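27/02/2026 — bench notebook, Nollham workshop

Moved the two-arm setup off the shirts and onto putting boxes away. Dosbridge want an answer by April on whether a machine can do the stockroom tidy at the end of a shift, and I would like the answer to be based on something better than the sales video. The video has a robot putting groceries in a cupboard. It also has four cuts in it that I can find.

The chore as written on the whiteboard: black cartons on the table go in the clear bin, upright, side by side, printing the same way round. A new hire gets this explained once. Our written version for the operator is already a page and a half, and I added to it twice today.

Cartons are the sensor boxes from the shelf, D415 and D435i mixed. I picked them because they are stiff, they have square corners and they stand up by themselves. So please, anyone reading this later, don't quote the numbers as if they were for "household objects." A half-empty bag of rice would have ended the session before lunch.

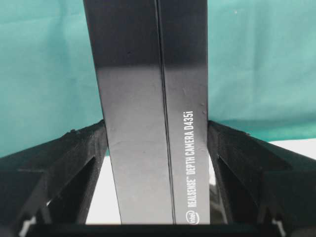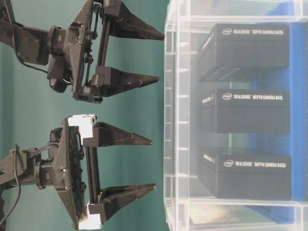
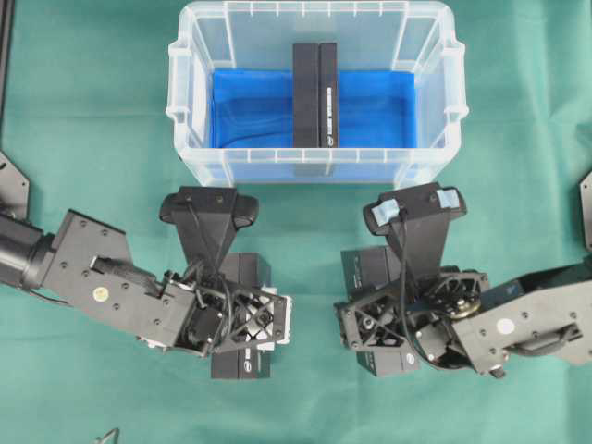 Things to sort out before we run the long set:

Glossy faces. The carton finish throws the ceiling lights back and I don't trust anything we learn about edges under one set of lamps. Want to repeat with the window blinds up, then with the far row of lights off. If the success rate falls over when somebody opens a blind, Dosbridge should hear it from us.

Bin walls. Clear plastic was my choice and I'm keeping it. People own clear bins. The suggestion from the Nitik side was to swap in an opaque one "to be fair to the model." Being fair to the model is not what we're paid for.

Scoring. Today's argument, again. Bisht's sheet counts a carton as done when it is inside the bin. Mine wants it inside, standing and the right way round. By the loose rule you could tip the lot in from a height and score full marks. I propose we record both columns and print both, same size type.

Who resets the table. For every run a person takes the cartons out, sets them down again in reach of the arms and squares up the cloth. That time goes on no chart anywhere. I want it on ours, in seconds, next to the robot's time. My guess is that the person doing the reset could have put the boxes away, gone for coffee and come back — but a guess is all it is until we put a stopwatch on it.

Plan is 200 runs, 100 with two cartons and 100 with four. Cap of 122 seconds a run, which is where the old shirt protocol had it, and I can't find a note saying why. Leave it alone so the results line up. No nudging the bin once a run has started. If a hand goes in, the run is a fail, even if "it was about to get it." It is always about to get it.

Recordings made while an operator is driving the arms go in a separate folder with OPERATOR in the folder name. Last month two of those ended up in a slide about autonomy and I had to write an awkward email.

To be fair for a moment: two arms is a better idea for this than I expected. I came in thinking one would do and the second was there for the brochure. For a bin you might want one hand free to steady the wall, and I'd like to see that tried properly. Whether it's worth twice the hardware to the stockroom is a different question, and I have asked for the price in writing.

Still my view that the answer for April is "not yet, and not at that price," but I'll run the set first.

To do
— stopwatch for resets, the one with the working button
— masking tape marks for the carton start spots
— second score column on the sheet
— 3 spare cartons from the shelf, check the corners aren't crushed
— ask Nitik which cameras the model really uses; the two documents they sent disagree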